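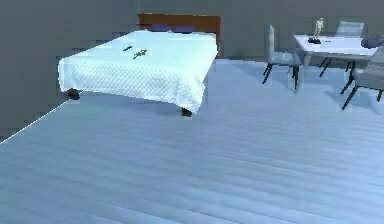 Trinivance、家庭内ロボット向けの計画ソフトウェア「Plurkby」新版を公開

2022年12月9日

ロボット用ソフトウェアを開発するTrinivanceは、家庭内の片付け作業を対象とした動作計画ソフトウェア「Plurkby」の新しい版を公開しました。今回の版では、シミュレーション上の部屋を使った試験の機能が大きく変更されています。

Plurkbyは、部屋の中の物の位置を認識した結果を受け取り、ロボットがどの順番で、どの場所に立って物を取るかを計算するソフトウェアです。最初の版は2020年に公開され、主に机の上の作業に使われてきました。新版では、ベッド、食卓、椅子がある一つの部屋の全体を、計画の範囲として扱うことができます。

同社の説明によると、部屋全体を扱うときに難しいのは、大きな家具の上にある小さな物です。例えば、ベッドの掛け布団の上に細いペンのような物と小さな置物のような物が並んでいる場合、二つが近いため、認識の処理が一つの物としてまとめてしまうことがあります。また、布の模様が細かいと、物の輪郭が正しく出ないこともあります。これまでの版では、このような誤りがあると計画がそこで止まり、利用者が手で設定を直す必要がありました。

新版では、認識の結果に「確からしさ」の値を付けたまま計画に渡す方式になりました。値が低い物については、ロボットがすぐに手を伸ばす計画を作らず、まず別の位置から見直す動作を入れます。見直しの回数の上限は、初期設定では2回です。上限に達しても判断ができないときは、その物を後に回して、残りの作業を先に進めます。

立つ位置の計算も変わりました。食卓の周りのように椅子の脚が多い場所では、以前の方法では通れる道がないと判断されることが多くありました。新版は、ロボットの台車の形と腕を伸ばしたときの形を分けて調べますので、家具の間の狭い床も候補に入ります。ただし、椅子を動かして道を作る計画には、まだ対応していません。

シミュレーション環境には、Panickerが開発している物理計算エンジンを採用しています。付属の部屋データは751種類で、家具の配置、床と壁の色、小物の位置がそれぞれ異なります。利用者は設定ファイルを書き換えることにより、同じ部屋で小物だけを入れ替えた試験も行うことができます。

Trinivanceは9月に、公開前の版を使った社内試験を行いました。試験は2527件の片付け課題で構成され、計画が途中で停止した課題は、すべて記録として保存されています。停止の原因で最も多かったのは、高さのある物の裏に別の物が隠れている場合でした。食卓の上に細長い置物が立っているような配置では、置物に腕が触れないように遠回りの経路を探すため、計算の時間が長くなる傾向も見られたということです。この点については、次の版で経路探索の部分を改良する予定です。

開発者向けの道具として、計画の記録を時間の順に表示する画面も加わりました。どの時点でどの物の確からしさが下がったか、なぜその立ち位置が選ばれたかを、後から一つずつ確認できます。この画面は、倉庫用ロボットの制御を手がけるStimumと共同で作られました。Stimumは自社の製品にも同じ記録の形式を取り入れることを検討しています。

布のように形が変わる物の扱いは、新版でも限られています。掛け布団や枕は動かない面として計算され、物を置いたときに布が沈むことは考慮されません。実機で使う場合には、つかむ高さに余裕を持たせる設定が推奨されています。

新版は同社のサイトから入手できます。研究と教育の目的での利用は無料、商用の利用には契約が必要です。以前の版の設定ファイルはそのままでは読み込めないため、変換用のプログラムが同時に配布されています。説明書は日本語と英語で用意されており、日本語版のうち記録画面の章は現在準備中です。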